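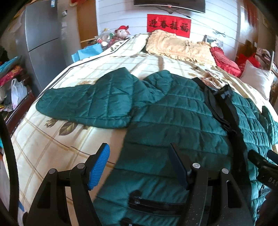 The green puffer, face down on the bed. Quilting bulging in horizontal rows, as usual.

2 February 2024

So I've spent most of this week on the segmentation side of the folding stack, and I think I finally understand why the puffer jackets have been driving me up the wall.

Quick recap if you've just wandered in. Briltar is my little planner for handling clothes: it takes a stream from the wrist camera, works out where the garment is and where the sleeves go, then picks a grasp. T-shirts were fine by September. Puffers, not so much!

The trouble is the quilting. Every channel bulges, every bulge throws a shadow line, and my edge detector loves a shadow line. On the first run over the jacket clips I was getting sleeve boundaries halfway across the back panel (very confident ones, too). Then there's the black strap lying over the fabric, which the old model treated as the end of the jacket, full stop. Half a coat on one side, half on the other, and the planner cheerfully proposing to fold them separately.

And the bedspread. I love a big leaf print as much as the next person, but olive-brown leaves next to a dark green jacket is a colour problem I wouldn't wish on anyone. Dropping the hue weighting and leaning on texture helped heaps there.

What I ended up doing was retraining the mask head on 2000 frames, with straps labelled as part of whatever garment they're lying on. Bit of a cheat, maybe, but it stopped the splitting. Out of 251 held-out frames, 143 now give a mask I'd be happy to plan from. Not flash, I know. The old checkpoint managed 3.

Bunched sleeves are still rubbish. If a sleeve is laid out straight, the keypoint lands near the cuff most of the time, but scrunch it up and the estimate wanders off into the body of the jacket. I've got a half-written branch that tracks the cuff over several frames instead of guessing fresh each time, and it needs a proper tidy before I merge it.

Oh, and I fixed the timestamp bug in the log viewer, so if your gripper width plots looked a few frames behind the video, pull the latest and re-export.

Next up is zips. Wish me luck.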